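27 February 2018

Laundry and linen, notes

Second day on the textiles. Yesterday was all sorting, so there is not much to say about it except that the bins by the door are relabeled and the old tape is off. Use the new labels. "Mixed" no longer exists as a category. If you can't decide where a piece goes, it goes on the shelf marked "ask" and gets decided on Friday.

Washed the white covers first. Started at 50, short spin, half the usual Vuvidach powder. The full dose left a chalky feel along the seams last time and they had to be rinsed over again. Half is enough for the whites. I have not tried half on the dark things and would leave those alone for now.

Drum load was 6 covers. It will take more, but they come out in a rope and then the creases have to be worked out by hand. The timer read 92 minutes at the start and it kept to that within a minute or two. Gosto's sheet for the covers says to dry flat. We don't have the floor for it, so they go over the long rail, seam side out, with the open end toward the window.

Measured one cover before and after along the long seam. Lost 23 mm. That is more than I would like. The Ackermann ones from last May hardly moved at all, though those were washed cooler and I don't trust the tape we used then. Next load goes in at a lower setting and I will measure the same seam, at the pencil marks, not corner to corner. Corner to corner is useless once the piece has pulled out of square.

Handling. A big cover wants to be picked up at the top edge in two places, well apart, and left to hang before anyone tries to fold it. If both holds are too close together the middle stands up and the rest slides off on the floor, and then it's a question of finding the edge again. The stitched seams are the easiest thing to find by feel. Follow the seam to the corner and take the corner. Gathered parts should be shaken down before the first fold, otherwise they end up inside as a lump and the stack leans.

Small dark items are a separate problem. The fuzzy ones pick up every bit of white lint going, so they must not share a bin or a surface with the covers. Wipe down in between. They also lose their shape if they are pinched at one end and left hanging, so support them along the length or lay them down. Lint roller is in the top drawer. There was one refill left this morning, please add to the order when you take it.

Tried the Flirberg clips on the rail. They hold, but they leave a dent in anything with a pile, and the springs are stiff enough that I was using both hands. Fine for the covers. For the fuzzy pieces I would go back to laying them over the bar with no clip at all.

Dark fuzzy piece, then a white cloth being held up: 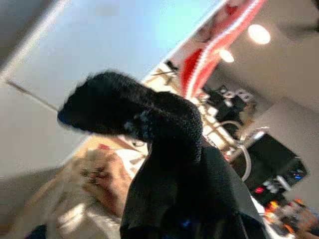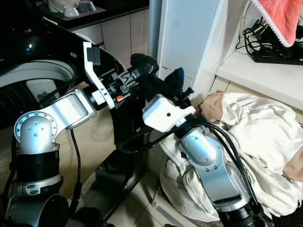
Folding order, as agreed: long side to long side, smooth toward the open end, then in half, then in thirds. Seam to the inside on the last fold. The thirds matter for the shelf depth. In quarters the stack is too narrow and tips when you pull one from the middle.

Left to do:
Lower temperature load, same covers, same powder
Measure at the marks and write it in the table, with the temperature next to it
Separate tray for the dark pieces
Mend the cover with the open seam near the corner, it is on the "ask" shelf with a pin in it
Empty the lint filter before the next load. It was not done before this one, and that was me

The measuring tape is back on its hook. Leave the pencil with it.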